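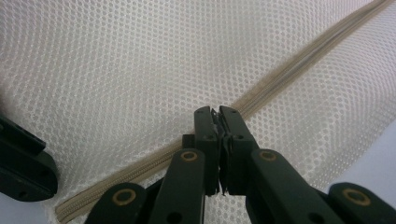

Informe de avance para Fokent – proyecto Hestum, junio

1. En qué hemos estado

Hola a todos. Este trimestre ha sido casi entero de cremalleras, así que perdonad si me pongo pesada con el tema. En la propuesta prometimos estudiar cómo enseñar a un robot tareas con tela a partir de demostraciones hechas a mano, con una pinza que sujeta una persona, y la malla blanca con cremallera beige se ha convertido en nuestro banco de pruebas favorito (¡y en nuestra pesadilla!). La malla se abomba, se hunde y cambia de forma en cuanto la rozas, y la cremallera se va con ella.

2. El método, en corto

Grabamos con la cámara montada en la propia pinza, de modo que la política aprende viendo lo mismo que verá luego en el brazo. La novedad respecto al informe anterior es que ya no le pedimos la trayectoria completa. Predice un tramo corto, lo ejecuta, vuelve a mirar y corrige. Mariama Mahama propuso además etiquetar a mano el momento en que se cierran las puntas, y ese cambio tan tonto es el que más nos ha ayudado.

3. Resultados

Con el método viejo el brazo completaba 9 intentos de una tanda de 21. Con el nuevo, y la misma tela, nos faltaron solo 4 para hacer pleno. Son pocas pruebas, ya lo sé, y no quiero vender humo: todas se hicieron en la sala de Orkport, con la misma luz y una sola malla. Los fallos que quedan se parecen mucho entre sí – la pinza baja bien orientada, pero pellizca tela al lado de la cinta y ya no se recupera.

4. Lo que no ha salido

El sensor de fuerza de Gyamfi sigue sin sincronizarse con el vídeo. Le hemos dedicado unas cinco semanas, bastante más de lo previsto, y de momento lo aparcamos. El gasto en horas está en la hoja adjunta.

5. Lo siguiente

Repetir la tanda con otra malla más rígida y con la cremallera en curva, y ver si el etiquetado del cierre se puede automatizar. También necesitamos que nos confirméis si podemos pasar a cómputo lo que no se gastó en sensores. Si os viene bien, lo hablamos el miércoles por la tarde.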